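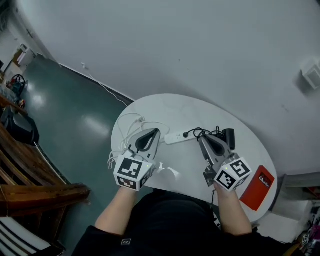 September
By Hường La

Workshop tips: sharing a bench with the automatic sorter

Since the Brolix line went in at Mestex, most of us handle fewer parts and more cords, bins and jams. A few habits have made the change easier.

Keep cords to one side of the table. Bundle the slack with a hook-and-loop strap and leave 10 inches free at the plug end. Don't run a power strip where your forearms rest.

Label both ends of every cable. Masking tape and a marker will do. We lost most of a Tuesday morning tracing one gray lead behind the Dallach feeder.

Wipe sensor windows with a dry cotton cloth at the start of the shift. Glass spray leaves a film, and the machine starts rejecting good parts.

Empty the reject bin at 40 pieces. It holds more, but the chute backs up.

Trade places every two hours. Watching a machine is harder on the neck and eyes than packing was, and people who used to walk all day now stand still. A folded rubber mat helps.

Keep the hand-packing jig. When the line stops, two people can still get 600 pieces out before lunch. Ours hangs by the door with the old instructions taped to the back.

Questions: Hường La, Khúc building, ext. 277 | © Mestex | Back to top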